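L'armoire aux papiers, ou l'art de refermer la porte

Publié le 5 juillet 2024

Il y a dans presque toutes les maisons un meuble qu'on ouvre le moins possible. Chez ma grand-mère, c'était le bas du buffet, où les quittances de gaz voisinaient avec les nappes de communion. Chez mes parents, un secrétaire à abattant qui ne s'abattait plus, tant il était plein. Chez moi, pendant une bonne dizaine d'années, ce fut un carton à bananes glissé sous l'escalier, et je me souviens très bien de la petite crispation que me donnait chaque courrier des impôts, parce que je savais qu'il faudrait, tôt ou tard, aller s'agenouiller devant ce carton.

On parle beaucoup de dressing, de cellier, de cuisine bien tenue. Les magazines (le nôtre compris, je plaide coupable) adorent les bocaux alignés et les pulls pliés à la verticale. Mais le papier, lui, reste le parent pauvre du rangement. Il n'est pas joli, il ne sent rien, il arrive tout seul dans la boîte aux lettres et il a l'air de demander quelque chose. On nous avait promis qu'il disparaîtrait ! Il a diminué, c'est vrai, mais il reste les actes de notaire, les bulletins de salaire, les carnets de santé, les garanties de chaudière, les dessins d'école qu'on ne se résout pas à jeter et la notice d'un four qu'on a donné en changeant d'appartement.

J'ai donc passé une partie du printemps à regarder comment les autres s'y prenaient. J'ai visité des bureaux, des salons, une entrée de deux mètres sur deux où tout tenait derrière un rideau, et une salle à manger de Kumcombe où les archives d'une famille entière, depuis l'arrière-grand-père marinier, dormaient dans un coffre sous la fenêtre. J'en suis revenue avec quelques convictions, beaucoup d'envies et une armoire basse en bois clair, que j'ai fini par acheter, on y viendra.

Commencer par le tas

Toutes les personnes que j'ai rencontrées m'ont dit la même chose : avant le meuble, le tas. Il faut sortir l'ensemble, l'étaler par terre un jour où l'on n'attend personne, et accepter que la pièce soit laide jusqu'au soir. J'ai essayé de tricher en triant directement dans le carton, par poignées. Au bout d'une heure j'avais relu trois lettres de vacances et classé une facture d'eau.

La seconde fois, j'ai tout versé sur le tapis. J'ai compté, par curiosité et aussi pour me faire un peu peur : nearly n'existe pas en français, dit-on, mais « presque » suffit bien, et j'en étais à presque 1000 feuilles quand j'ai arrêté. Sur ce total, j'en ai gardé 200. Le reste est parti au recyclage ou à la déchiqueteuse, que je recommande d'emprunter plutôt que d'acheter, tant l'engin sert peu une fois le gros du travail passé.

Pour les durées de conservation, je ne vous ferai pas la leçon, les sites de l'administration les donnent mieux que moi et elles changent. Disons seulement que j'ai imprimé la liste, que je l'ai scotchée à l'intérieur d'une porte, et que c'est sans doute la feuille la plus utile de la maison.

La couleur, cette fausse bonne idée

J'ai longtemps cru au code couleur. Le rouge pour la banque, le vert pour la maison, le jaune pour la santé... On se promène dans la papeterie avec un enthousiasme de rentrée des classes, on rentre avec une pile d'arc-en-ciel, et six mois plus tard il n'y a plus de vert, alors on prend du violet, et plus personne ne sait ce que veut dire le violet. Sans compter que l'arc-en-ciel, dans un salon, se voit de très loin.

La papetière de chez Itivden, une boutique toute en longueur où l'on peut encore acheter les intercalaires à l'unité, m'a convertie à l'uniforme. Une seule teinte pour tous les dossiers, sombre de préférence, et une étiquette blanche sur le dos. L'œil cesse de courir partout et se met à lire. Je n'y croyais guère et je m'y suis faite en une semaine. Le bleu foncé a ma préférence, il vieillit bien, il ne garde pas les traces de doigts comme le noir, et il va très joliment avec le bois blond.

Pour l'étiquette, deux mots au maximum. « Maison travaux », « Santé enfants ». J'écris au crayon le premier mois, le temps de voir si la catégorie tient debout, puis je repasse à l'encre. Et si l'on empile ses dossiers à plat, comme je le fais volontiers quand l'étagère est un peu basse, on met tous les dos du même côté, face à soi, et les plus lourds dessous.

Une armoire basse et des portes pleines

Reste le meuble. Les étagères ouvertes font de belles photographies, mais le papier a horreur de la lumière et de la poussière, et nous, nous avons horreur de le voir au dîner. Je plaide pour la porte pleine. On range, on referme, on pense à autre chose.

À Hivden, dans un ancien relais de poste devenu dépôt de mobilier de bureau, j'ai passé un après-midi de novembre, l'année dernière, à ouvrir et fermer des battants. Il y avait de tout, du métal à clapets, du merisier de notaire, et puis cette famille de petites armoires couleur chêne clair, à dessus plat, d'une simplicité presque scolaire. Une étagère en travers, un compartiment en haut, un autre en bas. Le dessus est assez large pour recevoir une lampe et le courrier du jour, à condition que le courrier n'y passe pas la nuit.

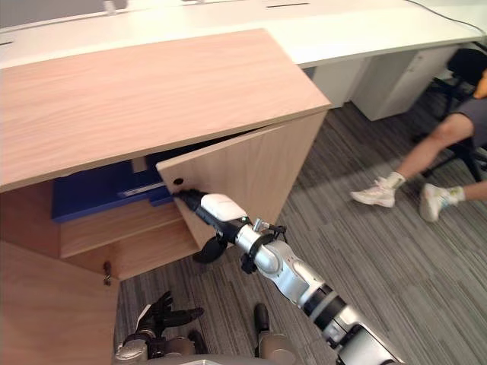 Les dossiers bleu foncé occupent le compartiment du haut, derrière une porte du même bois clair.

Regardez bien le veinage quand vous choisissez un meuble de ce genre. De fines stries pâles accrochent la lumière et pardonnent les petites rayures, alors qu'une surface unie les montre toutes. Essayez aussi les charnières plusieurs fois. Une porte qui frotte au magasin frottera chez vous, et une porte qui frotte, on la laisse ouverte. La mienne vient d'un atelier nommé Lanz, elle m'a coûté une journée de route et elle a trouvé sa place entre la fenêtre et le radiateur, à bonne distance de ce dernier.

J'ai mis en haut ce que je consulte, en bas ce que je conserve. Les dossiers courants se prennent sans s'accroupir trop longtemps, et les vieilles années descendent d'un étage à chaque mois de janvier. Les dessins d'école ont eu droit à leur boîte, tout au fond. Je l'ouvre plus souvent que je ne le devrais.

Le rendez-vous du 29

Un meuble ne range rien tout seul, hélas. J'ai pris l'habitude de m'y asseoir le 29 de chaque mois, avec un thé, la perforatrice et la petite pile qui s'est formée sur le dessus. En février, je fais ça quand je peux. Il me faut le temps d'un disque, parfois d'une seule face. Je perfore, je glisse, je jette les enveloppes, je vérifie qu'aucune garantie n'arrive à son terme, et je repousse la porte du bout du pied.

Le carton à bananes, lui, est toujours sous l'escalier. On y met les chaussures de jardin.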